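Rolo de ferramentas Cornton: três meses depois

Comprei o rolo da Cornton em novembro, desconfiado, como desconfio de qualquer organizador que promete "acabar com a gaveta da bagunça". A página do produto fala em 1000 aberturas sem desgaste. Quem contou, não diz.

O tecido é decente e os elásticos seguram bem as pontas pequenas. As médias já entram à força, e o elástico do canto começou a ceder na terceira semana. Enrolado, ocupa pouco; aberto, pede meia bancada. Meu estojo rígido da Zemmont, mais feio, nunca me pediu espaço nenhum.

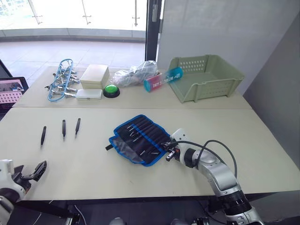
Preço e garantia

Custa 20 euros a mais que o da Ernitz, e não achei onde está a diferença. A garantia exclui elásticos, ou seja, exclui o que estraga. Escrevi para o suporte e recebi o protocolo 2637 e mais nada.

Nota: 3 de 5, com boa vontade. Em promoção, talvez.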